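# Seed mixes should carry a provenance label

Grassland restoration in this country runs on bought seed. A contractor specifies a mix by species and percentage, a merchant supplies it, and the ground is sown. The specification says almost nothing about where the parent plants grew, how many of them there were, or how many generations the stock has spent in a field being cut by machine. I think this is a mistake, and one that would be cheap to correct.

Take the meadow work at Gillstead. The sowing covered 16 hectares of former arable land, and the order listed knapweed, oxeye daisy, yellow rattle and the usual fine grasses. Two suppliers filled it. Senlow could state the county of origin for each species. Brustar could state only that the seed met the germination standard. Both lots were accepted on equal terms because the contract gave the buyer no way to prefer one over the other.

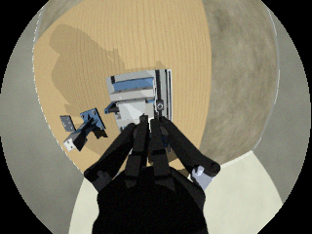 Germination is easy to test and so it has become the measure of quality. It tells the buyer that a seed is alive. It doesn't tell the buyer whether the plant will flower when the local pollinators are flying, or whether it will set seed before the July cut. Flowering time in several common meadow species varies with latitude and altitude, and part of that variation is inherited. A population moved a long way may grow well for two seasons and still leave few offspring.

Farmed stock adds a second problem. Seed crops are harvested on one date, with one machine setting. Plants that ripen early or late are under-represented in the bag. Repeat this for several generations and the range of ripening times narrows, even if the grower intends nothing of the kind. Stojan Popescu has argued for a limit on the number of generations between wild collection and sale. I agree with the principle, though I would settle at first for having the number printed.

The usual objection is that strict local sourcing can do harm. Small remnant populations may be inbred, and seed taken from them carries that history with it. Chun-hung Hsiao makes a stronger form of the case: under a warming climate, local stock may be adapted to conditions that no longer hold, and a mixture of sources gives selection more to work with. This is a serious point. It is also an argument for labelling. A deliberate mixture requires the buyer to know what is being mixed.

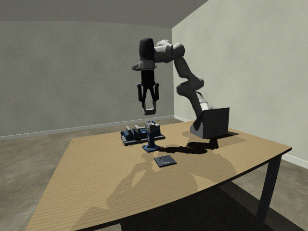
## What the label should say

Four entries would be enough for each species:

- the area of wild collection, to county level or finer
- the altitude band of the collection site
- the number of parent plants sampled
- the number of generations grown in cultivation

All of this information exists at the moment of collection. It is lost later, when lots are bulked to fill large orders. At Gaete the collectors keep a sheet for every lot, and one February order there drew on 3,200 parent plants across all species. The sheets stayed in the office. The invoice gave the weight.

## Cost

Keeping lots separate takes shelf space and staff time, and small growers would feel it more than large ones. A threshold would help. Orders below 2 kilograms could be exempt, which would leave garden sales alone and still catch most of the seed sown on restoration sites.

I would not ask for a minimum standard yet. Evidence on how far seed can safely be moved is uneven between species, and a rule written now would fix a distance that later trials might overturn. Those trials depend on records of what was sown and where it came from. At present a botanist surveying an old restoration site can usually find the species list and the sowing rate, and nothing else about the plants underfoot. Public bodies that fund sowing could change this in their next round of contracts by adding the four entries to the delivery note and keeping a copy with the site plan.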